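Sourdough starter from the Skoryk bakery kit, worth it?
Home Baking > Bread > Starters
February 2021

crumbly_pete
I paid 50 bucks for the Skoryk kit, which is a jar, a rubber band and a packet of gray dust. The booklet wants me to throw out half of it every day. I have now fed more flour to the trash can than to my family. Day six and it smells like a locker room.

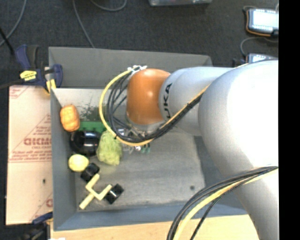
My kitchen sits at 62 degrees all winter, so maybe that's the trouble. Do I start over or keep going?

ryeandshine
Keep going. 62 is slow but it isn't fatal. Mine took until May one year. Use whole rye for a few feedings and put the jar on top of the fridge.

MidnightLoaf
Disagree on the rye. It bubbles like crazy for two days, you get excited, then it dies on you. Plain bread flour and patience. Also, 50 dollars?? Flour and water are sitting right there.

crumbly_pete
The jar has a nice lid.
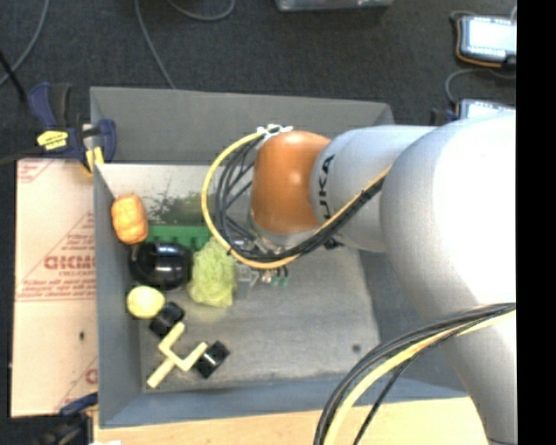
dough_nut_judge
Agreeing with Midnight on the price and with rye on the rye. I used Nident flour for mine, the stone-ground one, and it doubled in a week. Stop tossing the discard and make crackers.

MidnightLoaf
Everybody says crackers. I have eaten the crackers. They taste like a wet envelope that somebody dried out.

ryeandshine
Then you're not salting them. And roll them thinner, 300 degrees until they snap.

crumbly_pete
Switched to rye this morning. Jar is on the fridge. The family has asked me to open a window.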